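Skevari Forums > Small Shop > Inventory and Storage
Topic: Bin counts drifting from the ledger

Kelen_parts
We carry 1,119 SKUs in fixed bin locations. Cycle counts are done by zone, one zone per week. Last count gave 598 locations checked and 7 mismatches, all in small boxed goods. Receiving is entered the same day. Where would you look first?

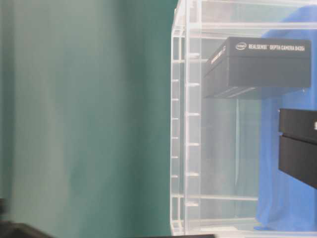 The ledger is a plain spreadsheet with one row per location. Picks are written on paper and keyed in at 4 pm.

tamsin_rack
The 4 pm batch. Any count taken before it is compared against stale numbers. Freeze the zone, key the open picks, then count.

lowshelf
Disagree. A timing error would show up in every category, and his are all in one. I would check the unit of measure. Boxed goods get received by the case and picked by the each.
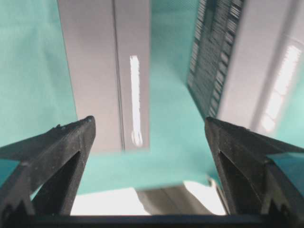

We had the same pattern with one supplier, Lyimo. Their packing slip listed inner packs and our ledger listed pieces. The error was always a multiple of 10.

Kelen_parts
Checked. Four of the mismatches are multiples of 10. The other three are off by one or two.

lowshelf
Then you have two problems. Fix the unit column first and leave the rest until the next count.

tamsin_rack
The off-by-ones are still timing. Small boxed goods are also his fastest movers, so "all in one category" proves very little.

grid_north
Has anyone here moved to scanning at the pick? We run Grokotley on two handhelds. Setup took over a month, mostly cleaning up location codes. 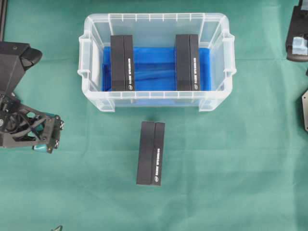
Mixed bins were the worst of it. If two part numbers share a location, split the location code with a suffix before you import anything.

tamsin_rack
Software won't fix a wrong unit of measure – it will just record it faster.

grid_north
Agreed. Ours prompts for the unit at receiving, though.

Kelen_parts
Unit column is corrected. Recount of that zone is Wednesday, after the picks are keyed. Will post the numbers.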